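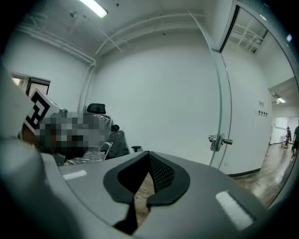

Attachment 1 – gray body, black padded cutout, mesh panel

Ticket: Rest days vanish when a mutual aid deployment is approved
Product: Grerovent duty roster
Site: Zimthorpe police, duty planning desk
Opened by: Katia Melis
Status: Closed

April 3, 2026, 8:40 am
Hi all, Katia in duty planning again. We've got 25 officers going out on mutual aid next week and I approved the whole batch this morning. Every one of them lost the rest day that was supposed to sit on the far side of the deployment! It shows fine while the request is pending (green R, right where it should be) and then the second I hit Approve it flips to an early shift. I've tried it in two browsers and on the sergeant's PC with the same result. I un-approved one officer to see if the R came back and nope, still an early.

I really need this sorted before the rosters get published, or I'm going to have a line of people at my desk.

9:15 am
Rosemarie from Skikix support called me back, thank you for being quick. She asked for the rule set name. We're on "Mutual Aid Away Overnight", the one set up for us in November. She also wanted to know if it happens with single-day deployments. I made a dummy one for myself and it kept my rest day, so it's only the overnight ones.

9:50 am
More digging. The travel time seems to matter. If I put travel home at zero hours, the rest day stays. If I put in anything at all, it goes. I only tried one, two and four hours, I didn't sit here doing every number. Export of the audit log is on the shared drive, it's 152 lines and most of those are me clicking things on and off, sorry.

10:30 am
Note from Rosemarie Reuter, Skikix: I can reproduce this on our test site. When travel home runs past midnight, the roster counts the following day as a duty day and the base pattern gets written over the rest day. Un-approving doesn't restore it, as the old value isn't kept. Please don't approve any more overnight requests until I've changed the rule. Can you confirm the setting under Rules > Travel > Day boundary?

10:42 am
It says "Calendar day". There's a second choice, "Duty day", which I've never touched. I left it alone.

11:20 am
Rosemarie had me switch it to Duty day, save, log out and back in, then re-run the approval for one officer, Coşkun. Rest day is back and it's on the right date, yay! But his overtime line now shows 17 hours for the last day and that can't be right, he's only down for a regular twelve plus travel.

11:55 am
OK, the overtime thing was me. I'd left four hours of travel in from my testing AND there was an hour in the old request, so it added both. Took mine out and it's down to thirteen.

1:30 pm
Re-ran the rest of the batch. Took roughly 25 minutes because each one has to be opened separately, and I'd love a bulk re-run button if anybody's taking requests. Spot-checked the night shift folks too and their rest days are where they belong.

2:05 pm
Rosters published. The setting only changes new approvals, so I've asked Rosemarie for a list of older overnight deployments that went through under Calendar day. She's opening that as its own ticket. Happy for this one to be closed.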